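The long way round to Istcombe

May 11, 2024

I have been learning to bake bread for a year and a half, and in April I gave it up and took up walking. The two hobbies have a lot in common. Both need special footwear if you drop things as often as I do, and both come with a large body of men online who will tell you you're doing it wrong.

The walk I picked was the old carriers' path from Trinport to Istcombe. The leaflet says it can be done in a day by "a person of ordinary fitness", a phrase I read several times in the chair where I do most of my reading. It cost 2,000 steps just to find the start. The fingerpost had been turned to face the bottle bank, and I followed it faithfully, as did a couple in matching gaiters who have presumably been recycled by now.

My companion was Eyvindur Lykkegaard, whom some of you will remember from the business with the canoe. Eyvindur owns a walking app called Trurkik. It measures everything and then congratulates you in a voice like a dentist's receptionist. At the first stile it told us we had climbed nine metres. At the second it told us we had climbed nine metres. Eyvindur said it was probably thinking.

The first few miles are lovely and I have nothing rude to say about them. Hawthorn just coming out, a church with a crooked porch, larks going off overhead like car alarms. There was a field of bullocks who came over to look at us and then walked alongside for the length of the hedge, in silence, like security guards in a department store.

After the church you reach Mac Giolla's farm, where the path goes through the yard. It is a public right of way and has been for longer than the farm has been there, according to the leaflet. According to the dog, this is still being argued. We stood at the gate for quite a while discussing which of us had the more confident manner. Mrs Mac Giolla came out in the end and told the dog to pack it in, and then she told us we were on the wrong path. We had been on the wrong path since the church. The right one runs along the bottom of the valley beside the stream, and is flat.

So we had climbed the whole of Cold Hill for nothing, all 149 metres of it. (Trurkik gave it as nine.)

Lunch was eaten in a bus shelter. I had made the sandwiches with my own bread, the last of the freezer stock, and I will say for that loaf that it travelled well. You could have sent it by post without a box. Eyvindur ate his half and went quiet, and then asked if there was any sort of shop in Istcombe.

There is. It shuts at one.

We got in at twenty to six. I was staying the night at a cottage belonging to Þröstur Eskildsen, who is Eyvindur's cousin or his wife's cousin, it was explained to me twice on a hill and I wasn't breathing well enough to follow. He was away, and had left the key under a pot and a note saying to help ourselves to eggs. 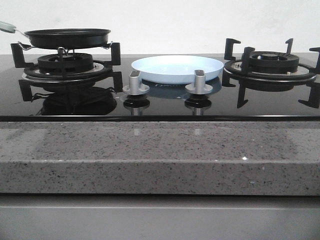 I slept for ten hours and came downstairs the next morning backwards, like a toddler, holding the rail. Something had happened to my knees. Eyvindur, who is eleven years older than I am, was outside doing lunges against the garden wall. Trurkik had finally woken up in the night and credited him with 1,182 metres of ascent, which would put Istcombe somewhere above the snow line, and he had already sent a screenshot of it to his brother.

We took the bus back. It goes along the valley by the stream and takes twenty-five minutes, and from the top deck you get a very good view of the right path — wide, gravelled, with a bench every so often. There was a woman on it pushing a pram.

If you want to try it yourselves, turn left at the church, whatever the fingerpost is doing. The leaflet is free from the library in Trinport. Boots are advised, and I'd take a sandwich from a shop. Eyvindur wants to do the coast section next and has sent me a link to some poles. I have told him I'm thinking of going back to bread.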